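Aceite duro Hukora para madera, lata de 749 ml

Acabado mate para mesas, encimeras, bancos de trabajo y estanterías

Hay aceites que dejan la madera bonita una semana y luego te obligan a empezar otra vez. Con el Hukora llevamos ya varias temporadas en la tienda de Berkthorpe y seguimos igual de contentos que el primer día: se extiende sin esfuerzo, apenas huele y deja la veta viva, con ese tono cálido que tiene la tabla cuando le pasas un paño húmedo (¡pero para quedarse!). Lo usamos en el mostrador, en la mesa grande del taller y en medio catálogo de muebles propios.

Es una mezcla de aceite de linaza, aceite de tung y cera de carnauba, sin secantes de cobalto. Penetra en la fibra y no forma película, así que no se descascarilla ni amarillea a ronchas como un barniz viejo. Si un día cae un vaso de vino y queda cerco, lijas esa zona, das otra mano y listo. Con el haya y el abedul queda muy discreto; en roble, nogal e iroko la diferencia se nota muchísimo.

Asuka Ogura, que lleva los cursos de restauración de octubre, lo prefiere en dos manos muy finas. Shota Imai es más de tres, sobre todo en encimeras de cocina con fregadero. Los dos tienen razón, depende del uso que vaya a tener la pieza y de la paciencia que le pongas.

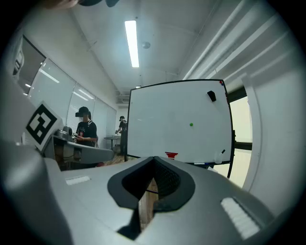 Cómo se aplica

Lija con grano 120 y termina con 180. No hace falta subir más: una superficie demasiado pulida cierra el poro y el aceite se queda arriba. Aspira bien el polvo y pasa un paño seco.

Remueve la lata desde el fondo con una espátula plana. La cera tiende a posarse, y agitarla solo mete burbujas.

Reparte poca cantidad con un paño de algodón o con la almohadilla blanca Luketti, siempre en el sentido de la veta. Espera quince minutos y retira todo el sobrante con un paño limpio. Todo, también el de los cantos y las esquinas, que es donde suelen quedar pegotes.

Deja secar de la noche a la mañana con la habitación ventilada. Antes de la segunda mano, un repaso muy suave con grano 320 y otra vez fuera el polvo.

La mesa se puede usar con cuidado al día siguiente de la última mano. Para manteles, tiestos y ollas, mejor esperar 5 días completos.

Importante: los trapos empapados en aceite pueden arder solos. Extiéndelos al aire libre hasta que estén rígidos o mételos en un bote metálico con agua y tapa.

Datos del producto

Contenido: 749 ml
Rendimiento: hasta 12 m² por mano en madera dura lijada
Acabado: mate sedoso
Tono: incoloro (realza el color natural)
Uso: interior
Temperatura de aplicación: entre 12 y 25 °C
Limpieza de herramientas: esencia de trementina o disolvente de cítricos
Conservación: 40 meses con la lata sin abrir

Preguntas frecuentes

¿Sirve para tablas de cortar?
Para tablas preferimos el aceite mineral Arnardóttir, que se renueva en un momento. El Hukora va de maravilla en la encimera de al lado.

¿Puedo darlo encima de un barniz?
No. Hay que llegar a madera desnuda, con lija o con decapante. Si dudas, echa una gota de agua: si se queda redonda un buen rato, todavía hay barniz.

¿Y en un suelo de tarima?
En dormitorios y despachos, sí. Para pasillos con mucho paso tenemos la versión Hukora 2000, más cargada de cera y con una resistencia estupenda al roce.

¿Cada cuánto se renueva?
Una mesa de comedor de uso diario agradece una mano fina al año. Una estantería puede pasar mucho tiempo sin pedir nada.

Opiniones

"Lo he puesto en una mesa de roble de mi abuela y parece otra. Me sobró media lata y ya estoy mirando qué más aceitar." Giuliana Escobar

"Muy buen aceite. La primera vez puse demasiado y quedó pegajoso, la segunda seguí las instrucciones y perfecto." Oğuzhan Güneş

También te puede interesar: almohadillas Luketti blancas, paños de algodón sin pelusa, jabón para madera aceitada Hukora.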